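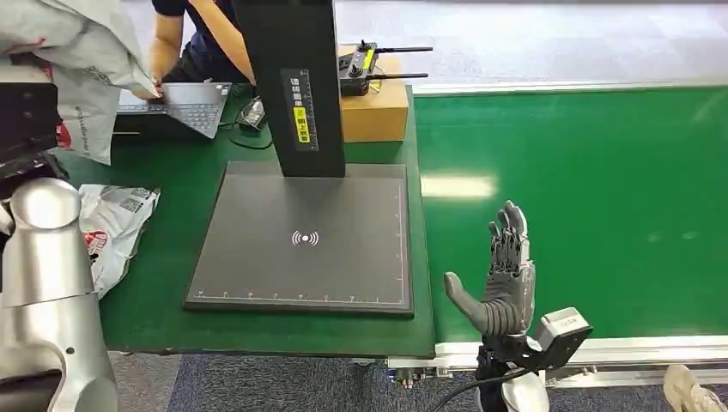

Paltstead Food & Drink Fair: Frequently Asked Questions

We wrote these answers for people who have been to a trade show before and come home with a tote bag full of flyers. If that's you, read on before you spend money on a ticket.

When and where is it?
November, in the Nanden Hall, Paltstead. Doors open at 10 a.m. and the last entry is at 4 p.m. The website of the hall still lists a 9 a.m. opening. Ignore it.

How many exhibitors are there?
146 have paid for a stand. We don't publish the number that "expressed interest," which is the figure most shows like to print. Last year we had two dropouts in the final week, and it could happen again.

Is it worth the ticket price?
Depends what you want. If you cook a lot and like talking to small producers, probably yes. If you're coming for free lunch, the samples are small and the lines at noon are long. Tickets are $8 in advance and more at the door. Children under five get in free.

Are the products really healthier?
Some are, some aren't. Exhibitors write their own signs, and words like "clean," "natural" and "superfood" don't mean much on a sign. We ask every stand selling packaged food to have a full ingredient list on hand. Ask to see it. If they can't find it, draw your own conclusions and tell the information desk.

What about supplements and "detox" drinks?
We turned down most of the applications. The ones we accepted had to agree not to claim that their product treats or cures anything. If you hear that kind of claim at a stand, please report it. And if you take medication, talk to your doctor or pharmacist, who is not trying to sell you a powder.

What does the Mota label on some stands mean?
Mota is our own scheme. It means the exhibitor makes the product themselves, in a kitchen or workshop they run, and has shown us paperwork to back that up. It says nothing about taste, price or how green the packaging is. A stand without the label may be a perfectly good reseller.

Will I get a discount at the show?
Often, but check. "Show price" sometimes turns out to be the regular price with a star next to it. Look it up on your phone before you buy six jars of anything. The Wi-Fi in the hall is slow, so you may need to step outside.

Is there somewhere to sit and eat?
Yes, at the back near stand 1043. There aren't enough chairs. There never are, and adding more would break the fire rules.

Are the cooking demos included?
All but one. The Itar stage is free and first come, first served. The evening tasting costs extra and has to be booked. We think it's overpriced for one person and fair for two, since you share the plates and the portions are generous.

Do you cater for allergies?
We can't promise an allergen-free hall, and we'd be suspicious of any food show that did. Nuts, sesame, wheat and dairy are all on site, and crumbs travel. Bring your medication.

Can I get a refund?
Up to two weeks before the show, yes, minus the card fee. After that you can pass the ticket to someone else. We don't do credit for next year, because we haven't booked the hall for next year.

How many people can get in at once?
The limit is 2000. When we reach it, the doors close until people leave. Early afternoon is the worst time.

Is there parking?
Some, and it fills up early. The train station is a short walk. The shuttle bus runs when it runs.

I want a stand. How do I apply?
Use the exhibitor form. Please don't send samples with it. We don't choose stands by how much cake they mail us.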